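Vom Frühstücken im Bett und anderen Dingen, die man wieder lernen kann

Seit Anfang November frühstücke ich am Wochenende wieder im Bett. Ich schreibe das so hin, als wäre es eine Kleinigkeit, und im Grunde ist es ja auch eine, aber wer mich länger kennt (oder hier schon eine Weile mitliest), der weiß, dass ich morgens normalerweise mit dem ersten Fuß auf dem Boden schon halb in der Küche stehe, die Waschmaschine anstelle, die Post von gestern sortiere und den Kaffee im Stehen trinke, meistens kalt.

Angefangen hat es mit einer Erkältung. Keine schlimme, aber eine von den zähen, die sich in den Nebenhöhlen einrichten und dann einfach dableiben. Drei Tage lang hat mir mein Mann alles ans Bett gebracht, Tee, Zwieback, Brühe, und am vierten Tag, als ich schon wieder ganz gut hätte aufstehen können, habe ich noch ein bisschen gehustet, damit er mir noch einmal Toast bringt. Ich gestehe das hier öffentlich, er liest den Blog sowieso nicht.

Als Kind war das Frühstück im Bett bei uns nur an Geburtstagen erlaubt. Meine Großmutter hatte dafür ein Tablett mit klappbaren Beinchen, eines davon war locker, und man musste die Knie ganz still halten, sonst schwappte der Kakao über. Ich kann bis heute keinen Kakao trinken, ohne die Knie anzuspannen. Das Tablett ist irgendwann bei einem Umzug verschwunden, und ich habe damals nicht danach gefragt, was ich inzwischen bereue. Vor zwei Wochen habe ich mir nämlich ein neues gekauft, bei Rilside, dem kleinen Haushaltswarenladen hinter der Apotheke, und es hat 20 Euro gekostet und wackelt überhaupt nicht. Es fehlt mir etwas daran.

Was isst man nun im Bett? Darüber habe ich mir viel mehr Gedanken gemacht, als dem Thema guttut. Croissants sind eine Katastrophe. Sie schmecken wunderbar, natürlich, und man liegt danach noch bis zum nächsten Bettenbeziehen in ihnen. Brötchen sind nur wenig besser, Spiegelei geht gar nicht, und weich gekochte Eier verlangen eine Ruhe in der Hand, die ich vor halb neun nicht habe. Sehr gut geht dagegen Haferbrei in einer tiefen Schale, am liebsten mit Zimt und einem ordentlichen Stich Butter, so wie ich ihn im Urlaub in Ukstead kennengelernt habe, in dieser Pension mit den schiefen Fenstern, von der ich hier schon einmal viel zu ausführlich geschwärmt habe. Und Obst! Obst ist das ideale Bettfrühstück, es krümelt nicht, es braucht keine Serviette (gut, die Mandarine vielleicht), und es liegt geduldig da, bis man das Kapitel zu Ende gelesen hat. 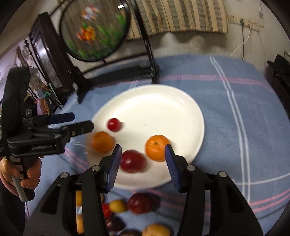 Apfel und Mandarine auf dem weißen Teller, dazu die hellblaue Decke.

Die Äpfel hole ich im Moment alle auf dem Markt, am Stand mit der grünen Plane ganz hinten links, wo man immer ein Stück zum Probieren bekommt und dann natürlich nicht mit leeren Händen weggehen kann. Beim letzten Mal waren es 2 Kilo, obwohl wir nur zu zweit sind und im Keller noch eine halbe Kiste steht. Die Folge waren ein Apfelkuchen, ein zweiter Apfelkuchen für die Nachbarn und ein Topf Kompott, der etwas zu sauer geraten ist, weil ich mit der Zitrone großzügig war. Zum Haferbrei passt er trotzdem prima.

Zum Lesen liegt bei mir gerade ein alter Krimi auf dem Nachttisch, der in einem erfundenen Küstenort namens Larkmont spielt. Ich habe ihn vom Bücherschrank am Bahnhof mitgenommen, die Seiten riechen nach Keller, und jemand hat vorne mit Bleistift notiert, wen er für den Mörder hält. Ich habe es zu spät weggeradiert, jetzt weiß ich es, oder ich weiß zumindest, was die Person vor mir dachte, und lese seitdem mit großem Misstrauen gegen den Gärtner. Mehr als 13 Seiten am Stück schaffe ich morgens selten, dann schaue ich wieder aus dem Fenster, in die Birke, in der die Meisen turnen, und überlege, ob ich noch einen Tee mag.

Überhaupt der Tee. Kaffee trinke ich im Bett nicht mehr, seit einem Vorfall mit dem guten Leinenbezug, über den bei uns nicht gesprochen wird. Es gibt jetzt Schwarztee mit Milch aus einer Kanne mit Deckel, dazu den dunklen Honig von Żak, unserem Feinkostladen an der Ecke, der nur im Winter dieses Regal mit den Gläsern aufbaut. Wer in der Nähe wohnt: Der Buchweizenhonig ist ein bisschen streng, fast malzig, aber man gewöhnt sich schnell daran und will dann nichts anderes mehr.

Mein Mann hat sich übrigens lange geweigert. Er findet, ein Bett sei zum Schlafen da und ein Tisch zum Essen, und mit dieser Ordnung sei die Menschheit doch gut gefahren. Inzwischen sitzt er meistens mit seiner Zeitung am Fußende und nimmt sich »nur einen Schnitz«, und nach rund 55 Minuten ist der Teller leer, und wir haben beide noch nichts Vernünftiges getan. Früher hätte mich das nervös gemacht. Jetzt denke ich an die Waschmaschine und lasse sie stehen, wo sie steht.

Im Dezember kommen dann die Kinder, und mit ihnen wird es am Morgen laut und voll, und ans Liegenbleiben ist nicht zu denken. Ich freue mich sehr darauf! Vielleicht hole ich trotzdem einmal das Tablett heraus, für den Kakao, und schaue, ob sie die Knie stillhalten. Und falls jemand von euch ein Gebäck kennt, das wirklich nicht krümelt, dann schreibt es mir bitte in die Kommentare. Zwieback zählt nicht, den habe ich probiert.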